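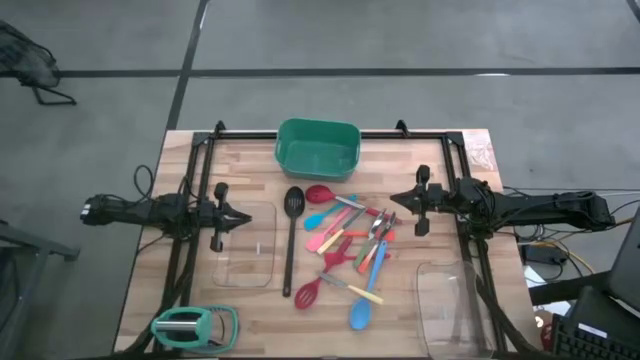
The car would not leave Kirneck until she agreed to the new terms. There were 1,152 of them. She scrolled to the end with her thumb and pressed yes.

"Thank you," said the car. It pulled onto the Katila road and held at 80.

Five miles out it began to rain. The wheel turned a little by itself, then back.

"Please keep both hands ready," the car said.

"Ready for what?"

It didn't answer. She put her hands on the wheel and kept them there all the way to the bridge, where the trucks were stopped.

© Flillix Stories | Contact | Back to top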